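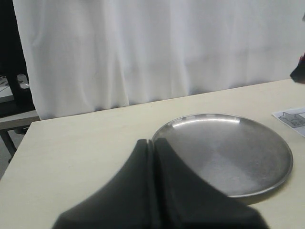
Why can't somebody just type "roll the die and move the red piece" and be done with it? That question came in from one of our readers, and it's such a good one that we're giving it this whole page.

A computer can store those words with no trouble at all. The hard part is everything the words leave out. How far away is the die? How hard should the gripper squeeze? Which way should it turn so it doesn't knock over the red piece on the way past? You know these things without thinking, because you've been grabbing stuff since you were a baby. (You probably dropped a lot of it, too!) A robot arm starts out knowing none of it.

So the people at the Tondmont workshop teach their arm the way you might teach a little cousin to play a board game. They show it. And then they show it again, and again, and again.

What is an example?

When robot builders say "example," they mean one complete go at a job, recorded from start to finish. In the board game job, a go looks like this: pick up the die, drop it on the metal plate, read the number on top, and move the red piece along the track.

For the whole go, a person is in charge. The person moves a set of controls, and the robot arm copies every move. If the person's hand goes left, the arm goes left. If the person squeezes, the gripper closes. It feels a bit like having a very long, very serious puppet.

While that's going on, the computer saves two kinds of things side by side:

What the cameras saw. One camera rides along close to the gripper, so it gets a great view of whatever the gripper is reaching for. Another looks at the whole table.

What the arm did. Every bend of every joint gets written down as numbers, along with how wide the gripper was open.

One go takes 40 seconds if everything goes smoothly. Small things like dice are slippery customers, so it doesn't always go smoothly!

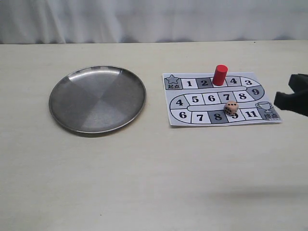 Saving both kinds together is the clever bit. Later on, the learning program can look at any moment and ask itself, "When the table looked like this, what did the person do next?" Each moment is a tiny clue. Put enough clues together and the program starts to guess the next move by itself.

Why one example won't do

Imagine you learned to catch by catching one ball, thrown one time, from one spot. You'd be ready for exactly that throw. Anything higher, lower or faster would sail right past you.

Robots have the same problem, only worse. If the die is in the same place in every example, the program may learn "reach for that spot" when we wanted it to learn "reach for the die." Slide the die over a little and the gripper closes on nothing but air.

That's why the team changes things between goes. The die might start on the board or on the plate. The red piece might be waiting at the start, or it might already be partway down the track. The board gets turned a little, or nudged closer to the plate. People at Tondmont call this "stirring the table," and it's the job everyone wants on their first day (it's fun for the first 30 goes, and then your feet get tired).

For this game, the plan was to collect 300 examples. Then the team tried out the program and saw that it kept getting muddled when the red piece stood near a bend in the track. So back they went to record more bends, and they ended up with 514.

Good goes, messy goes

You might think every example has to be perfect. It doesn't! Say the die slips and the person at the controls has to reach down and grab it a second time. That go can be really useful, because it shows the robot how to fix a slip.

Some goes do get thrown out, though. If somebody's sleeve covers the camera, or the person forgets which way the track runs and moves the piece backward, the recording would teach the wrong thing. After each session, someone watches all the recordings and marks them "keep" or "toss." It's slow work – snacks help.
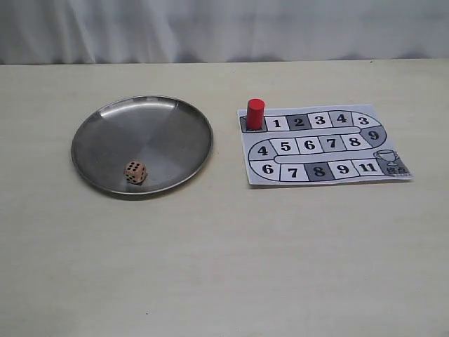 Does the robot know it's playing a game?

No. It doesn't know what winning is, and it has never felt that tingle you get when you're one roll away from the finish. What it has is a huge pile of moments and a knack for finding the ones that match. To the program, the trophy at the end of the track is one more shape on the paper.

People sometimes say the robot "wants" to pick up the die. That's a handy way to talk, and we do it too, but the wanting belongs to the people who chose the game.

Try it at home

You can collect examples yourself, with no robot needed. You'll want a friend, a blindfold, a plate and one die.

1. Your friend puts on the blindfold and becomes the robot.
2. You put the die anywhere on the table and guide your friend's hand to it, without saying a word. Together, pick it up and drop it on the plate.
3. Do it five times with the die in the same place. Now take your hand away and let the robot try alone.
4. Next, move the die to a new place and let the robot try again.

How did the last one go? Talk about what the robot would need to get better at it. A camera? More practice in more places? A class at Vanhove School tried this in January and came up with a rule that the robot may ask for one hint, which made it a much noisier game.

Words to know

Gripper: the part of a robot arm that holds things, a bit like a hand with very few fingers.

Example: one whole go at a job, recorded so a program can learn from it.

Joint: a place where an arm bends. You have them too!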